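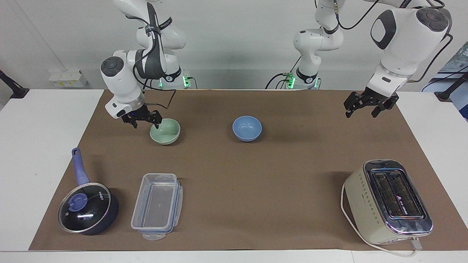

Is teleop really worth it over just grabbing the arm?

Posted by mundar_kev, June 23, 2024

I help run a two-arm setup for kitchen chores: bowls, a pan with a glass lid, a plastic storage box, a toaster. Until now we've taught everything by hand, meaning you switch the arms to free mode, grab the wrist and drag it through the job. My boss now wants a Fulura remote control kit. The sales page says it gives "natural demonstrations" and that a new person can be up to speed in 4 hours. I've read a lot of sales pages. Has anyone used both for long enough to say which one gives you a policy that works? The job I care about is getting one bowl inside the other without knocking either. Second one is taking the lid off the pan by its knob.

Veerle Declercq

Depends on whether your model looks at camera pictures. If it does, stop dragging the arms. Your hands and sleeves end up in every recording, and they won't be there when the robot runs on its own. We made that mistake and threw out 155 demos.

The other trouble is that with two arms you need two people, or one person with a very sore back. And when you drag an arm you feel the bowl touch through your own hands, so you make small corrections that the cameras don't show. With remote control you only get what the robot gets, give or take.

That said, I don't believe the 4 hours. My people were clumsy for most of August. Their early lid grabs were full of little pauses and second tries, and the policy learned the pauses very faithfully. Save the first week's runs in a separate folder and don't train on them.

Ask Fulura what the delay is between the hand controller and the gripper, and ask for it on your network. I never got a straight answer from them.

bakker_bench

just get the kit, dragging is old school. we did 600 runs and it was fine

grurkevance_tom

"Fine" meaning what? Same bowls in the same spots each time? I've seen 3,578 demos go into a model that fell apart when the toaster was turned a little and its cord lay a different way.

To the original poster: before you spend anything, record a small batch of the bowl job by hand and play it back with nobody touching the arms. If the playback misses the rim, check your calibration first. A new controller won't fix that. And move things between runs, cord included. I'd borrow a kit before buying one, if they'll let you. They wouldn't let us.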